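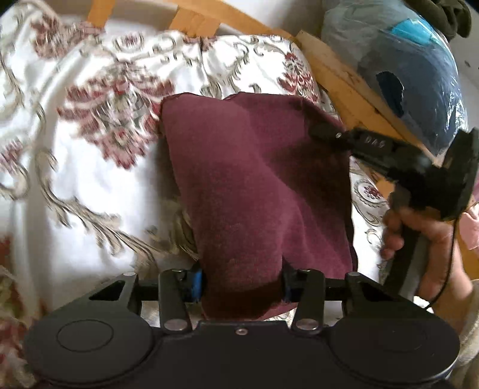 Before you start on the washing pile

I love clothes days with the hand grippers, and a bit of looking after makes them so much nicer to use. These are the habits we've settled into at Pikero for a pair of grippers doing soft things: tops, towels, pillowcases, the lot. Most of it needs a small screwdriver, a soft brush and a lint-free cloth.

Wipe the finger pads first. Fluff builds up on them faster than you'd think, fleece and brushed cotton being the worst, and a fluffy pad slides when it should grip. Slightly damp cloth, then a dry one. If a pad still feels greasy, a dab of 70 per cent alcohol on the cloth (never straight on the pad!) sorts it out.

Open and close the jaws 12 times with nothing in them. Listen as well as look. A click means a pivot wants attention, and a gritty feel is nearly always lint in the linkage, which a soft brush will lift out. Work from the pads back towards the housings so you aren't pushing the stuff further in.

Check the screws and pins with a fingertip. Snug is what you want. Tineke overtightened a pivot last November and the arm went so stiff she thought the whole thing had seized. A quarter turn back and it was lovely again.

Give the cable some slack. Hold each gripper at the furthest reach you'll need and make sure nothing tugs. Then cross your hands over once, as you will when you bring a sleeve across, and see where the cable ends up.

Setting the bed up

Any flat surface wider than the garment will do. Beds are great for this – the give in the mattress lets you get a pad under a hem without scraping. Smooth out the patch you'll be working on and don't fuss over the rest.

Start with something plain-coloured on a cover that contrasts with it. You'll see straight away whether you've picked up one layer or two, and whether you've caught the bedspread along with the sleeve.

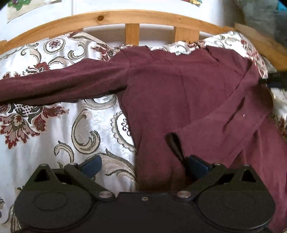 Maroon top, one sleeve brought back across the body.

Pinch a sleeve near the cuff and lift only as high as you need. If the cloth creeps out as you lift, go back and clean the pads before you blame your technique. Gwenaël swears by taking a tiny fold of cloth between the pads instead of the very edge, and I've come round to it completely. It's much kinder on knits too.

Stretchy fabric likes a slow release. Open the jaws a little, let the cloth settle, then open them all the way.

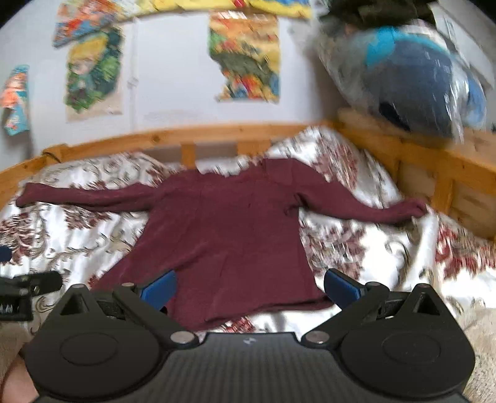
Long sleeves are my favourite warm-up because they use both hands and show up any difference between left and right. If one side keeps letting go, swap the grippers over and try the same fold again. Fault moves with the gripper? It's the pads or the linkage. Fault stays on the same side? It's probably you, so try dropping your wrist a bit.

Putting them away

Brush out the linkages, wipe the pads and leave the jaws slightly open so the pads aren't squashed together overnight. Coil the cables loosely. Ours hang on two pegs by the door, well away from the tumble dryer and its fluff.

Spare pads go in a labelled tin, with the little screws in a separate one.

Coralie Maihi, 5 June 2020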